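Fruit basket (display)

From the Wusstead Household Handbook, a reader-written encyclopedia of ordinary things. Entry by Catarina Correia, last touched up in August.

A fruit basket is an open container, usually woven, for keeping or showing fruit on a table or counter. I've been collecting them since college and own 42, so you'll have to forgive me if I get carried away (my editor, Gaëtan Brunet, already cut this entry in half).

Shapes

Most baskets you'll meet are round or oval. The round ones with a tall arched handle started out as carrying baskets, as far as I can tell, and the handle stayed on because people liked the look. It's often wrapped in cloth or cord, which is kinder to your hand and hides the place where the ends are tucked in. A basket with no handle is usually just called a bread basket around here, even when it's full of pears!

Wicker is the weaving, by the way, and rattan is one of the plants you can weave with. I mixed those up for years.

Filling

Long fruit goes in first, along the side, so it follows the curve. Then the rounder pieces. Star fruit is wonderful on top if you can get it, and a mango fills the front nicely. I like to leave a peach or a lemon out until the end and see whether the basket wants it.

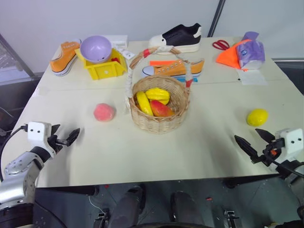
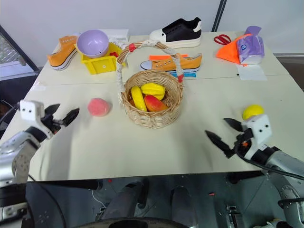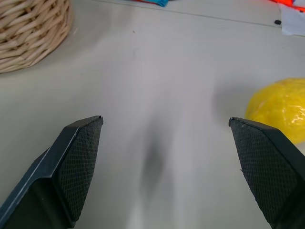 Round wicker basket, with a bit of yellow beside it on the table

Real fruit needs air underneath, and bananas will hurry everything else along, so I hang mine separately in warm weather. Artificial fruit has no such problems, but it does get dusty. Cinzia Piras, who wrote our entry on wax fruit, uses a dry paintbrush on hers. I use my sleeve.

Care

Dust the weave with a soft brush, wipe it with a barely damp cloth and let it dry away from the radiator. A loose strand can be tucked back under its neighbor if you dampen it first. Don't trim it! I trimmed one on my old Aguiar basket and the whole rim had unraveled within the month.

See also: Bread basket; Handle wrapping; Star fruit; Wax fruit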